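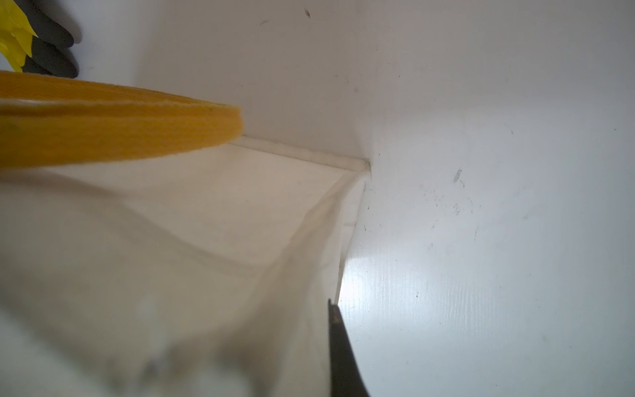
Open day report: cleaning robots at Tiren
Seung-woo Ham, 26 September 2022

I signed up for the Tiren open day mostly because it counted as our site visit and the bus was free, and I ended up staying until they switched the lights off. So this report is a bit longer than I planned!

There were three halls, but I spent nearly all my time in the one with the household robots. The demo I liked best was the cupboard job. An arm has to work inside a white cabinet with cleaning things in it and get at the corners, where the dirt likes to sit. It sounds like nothing. My group had spent half of last semester getting an arm to pick up blocks on an open table, so I had some idea of what we were in for – a cupboard gives you walls on every side and hardly any room to turn the wrist.

The small camera sits right at the wrist, near the gripper. I asked why they didn't just hang one from the ceiling, and the engineer opened and shut the cabinet door a few times until I got it. From up there all you see is the arm's own elbow. The price you pay is that anything very close to the lens goes blurry, and white walls on a white floor don't give the software much to hold on to. A yellow sponge is easy to find. A pale corner is a pain, and she said the scuffs and specks on the side panel help more than you'd think (I'd have wiped them off first thing).

They had logged 750 runs of this task before the open day. A run takes about 60 seconds, longer if the arm backs off and tries a new angle. I watched 9 of them. In 2 the arm stopped near the back corner and someone had to press reset, which got a big groan from the crowd. I felt bad for it, a little.

What I want to use in our own project:

Put the camera at the wrist. Ours is on a tripod and we keep losing sight of the fingertips.

Practice in tight spaces early. We only ever tested on the table.

Keep the failed runs. We delete ours, and Tiren's people looked pretty shocked when I told them that.

I still need to ask how they choose the approach angle. I ran out of time there, but the engineer gave me her email and I'll write to her before our October check-in.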